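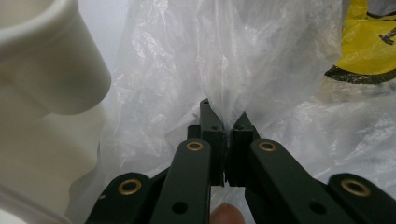 **Shop Talk > Automation and Tools**

**Thread: Can a machine do bag work yet? (packing bench, small shop)**

---

**wieczorek_l**

I run the packing side of a small mail-order parts business. We ship plumbing and pool fittings, mostly plastic. Every order gets a poly bag, some get two, and the bag has to be opened, filled, squeezed flat and folded over before it goes in the carton. In December we sent out 2,118 orders and nearly all of them went through the hands of two people.

The boss came back from a trade show wanting to know why we don't have a robot doing it. I said bags are hard. He said the one he saw was picking up boxes all day with no trouble. I said boxes aren't bags.

So what is the real state of things? I don't mean a big bagging line with rolls of pre-opened bags. We looked at one and it costs more than our building. I mean a general purpose arm at a bench doing what a person does, with loose bags from a carton and parts in mixed sizes.

---

**benchvise_tad**

Short answer is no, not at a price you would pay.

Long answer: picking up a bag is fine. Any two-finger gripper can pinch a bit of film and lift it. The trouble starts after that. You have to find the open end, get the two layers apart, hold one side while something goes in, and not lose it. A person does this by feel and doesn't think about it. The machine has to know which layer it has, and clear film is about the worst thing you can put in front of a camera. It shines, it wrinkles, and whatever is behind it shows through.

I've been a maintenance tech for a long time and I've put in two pick and place cells. Both handle rigid parts. Both work well. I would not promise anyone the same with bags.

---

**omine_user**

I disagree with some of that. Two years ago I would have said the same thing. We have an Omine arm on trial at work and it opens grocery-type bags. It isn't fast. It takes a few tries on some of them. But it does it from loose bags on a table, and the programming was not done the old way with points and paths. They collected a lot of runs of people doing the job with hand-held grippers and trained it from those.

So the "which layer do I have" problem is being worked on from a different end. You don't write a rule for it. You show it the job enough times that it picks up what people do when the film slips.

---

**benchvise_tad**

How many bags an hour, and who stands next to it?

---

**omine_user**

I don't have a number I'd put my name to. Slower than a person. And yes, somebody stands next to it.

---

**benchvise_tad**

Then it's a person with an expensive hobby. I'm not trying to be rude, but the man asked about a bench that has to ship orders.

---

**WandaK**

I pack for a living (Plarnis, housewares) so here is the view from the person doing it.

The bag is the easy part for me and the hard part for the machine, I agree with that. But look at what else is in the job. I check that the part matches the slip. I see a crack in a collar and set it aside. I notice the label printer is running low. If the bag has a bad seam I toss it and take another one without stopping. If you take the bagging away and leave me the rest, fine, my wrists would thank you. If you want the machine to do all of it, I don't see that coming soon.

Also static. In winter the film sticks to everything, sleeves, gloves, the part, the other bags. I would like to see the robot that deals with our bags in January.

---

**wieczorek_l**

Static is a good point. We had to put an ionizing bar over the bench because of it. It helped some.

Wanda, how do you open yours? We have one person who rubs the end between two fingers and one who blows on it, and I've asked the second one to quit that.

---

**WandaK**

Rub, with a rubber finger cot. Thumb forward, first finger back. The layers slide apart. I keep the bags with the open end toward me and fan the stack a little before I start.

---

**nitov_fan**

Posting from the home side. I have a Nitov floor robot and I've followed the arm stuff for a while. What I want is a machine that puts a new liner in the kitchen trash can. That's the same problem as yours. You tear one off, find the opening, shake it out, and get it over the rim with the edge folded down. My eight-year-old can do it. I have not seen a home robot do it start to finish outside of a video with cuts in it.

Laundry folding gets all the attention, but I think the liner is harder. A towel has no inside.

---

**bogdan_j**

Towel has no inside, but a fitted sheet nearly does, and I can't fold one of those either.

On the question, I think people mix up three different things.

1. Can it be done once, with someone trying again when it fails.
2. Can it be done all shift with nobody watching.
3. Can it be done for less than wages.

Bags are at 1 in a lot of places. I know of one shop that says it is at 2 for a single bag size, with a heavy film and always the same part. I haven't seen it in person. I don't know anyone at 3 unless they buy special bags, and then you're back to a bagging machine.

---

**omine_user**

That's a fair way to split it up. We're at 1 and trying for 2.

The grip itself matters more than I expected. Smooth fingertips let the film slide out. Ribbed ones hold better but they can grab both layers. We changed tips twice. With narrow tips you can get hold of just a fold, pull it down, and it stays put while the other hand works. Wide soft pads were worse for us on thin film and better on everything else.

---

**benchvise_tad**

See, this is useful. More of this and less "it learns."

What about suction for the opening? That's how the real machines do it. Cup on each side and pull apart.

---

**omine_user**

Works on flat new bags. Doesn't work on a wrinkled one, you get leaks at every crease. We have suction on the other side of the cell for cartons.

---

**miloszp**

I did the hand-held side of this for a few months, so I can add something. You hold a gripper with your fingers in it and do the task as you normally would, over and over. Bags were the most tiring job on the list. You give up the feel in your fingertips and then you find out how much you were using it. With bare hands I know right away if I have one layer or two. With the tool I had to look, tug a little, and look again.

By the end I was decent at it. I was never as fast as with my hands. So when somebody says the arm is slow, remember that a person using the same fingers is slow too. Part of the limit is the hand and not the brain of the thing.

---

**WandaK**

That makes sense to me. Try opening a bag in ski gloves.

---

**benchvise_tad**

OK, I'll accept that one. But it supports what I said. If a trained person with that gripper can't keep up with a packer, then an arm copying that person won't either.

---

**miloszp**

It can keep going at night though. If it runs at a third of the speed and doesn't go home, the math is different.

---

**benchvise_tad**

If it doesn't jam at 8 pm and sit there until morning with a bag stuck to it.

---

**miloszp**

Yes. If.

---

**wieczorek_l**

This is all helpful. A few answers to things that came up in messages.

We use a thin film, open-end bags, loose, 1,000 to a carton. They come packed tight and the ones on the bottom are creased badly. Part sizes go from a small cap up to a coupling I can barely get one hand around. Nine bag sizes, which is too many, and that's our own doing.

I asked a salesman from Sikora for a quote. He wanted to know if we could go down to two bag sizes and a heavier film. I said if I did that I might not need him.

---

**bogdan_j**

He's right, though, and so are you. Go down to fewer sizes first. It costs you a little in film and saves you time today with no robot at all. If you want an arm later, you'll be closer to ready.

While you're at it, look at bags on a wicket with a small blower. One foot pedal, bag opens, drop the part in. It's old equipment and you can find it used. Your two people will pack faster the same week.

---

**WandaK**

Second the wicket and blower. We have them on three benches. They do struggle with the very small bags, so keep some loose ones for those.

---

**nitov_fan**

Does anyone make a wicket and blower for a kitchen trash can? Asking for real.

---

**bogdan_j**

Leave the roll in the bottom of the can and pull the next one up through. You're welcome.

---

**nitov_fan**

I already do that. It tears in the wrong place.

---

**omine_user**

For the record, I still think you'll be able to put an arm on that bench in a few years and have it earn its keep on the common sizes. I wouldn't buy one now for this. If your boss wants to spend money on automation today, put it into taping and labeling cartons. That works, it's been working for a long time, and it takes real hours off people.

---

**benchvise_tad**

Agree on the carton taper. We don't agree on the few years. Check back with me then.

---

**wieczorek_l**

Plan for now: cut down to four bag sizes, try one used wicket station, and get a price on a carton taper. I told the boss the arm can wait. He asked if it could at least sweep the floor. I sent him the link to the floor machine section.

I'll post how the wicket station does once it's been on the bench for a month. If anyone has a blower setting they like for thin film, let me know. The manual I found online is for a different model.

---

**WandaK**

Start low. Too much air and the bag comes right off the pins.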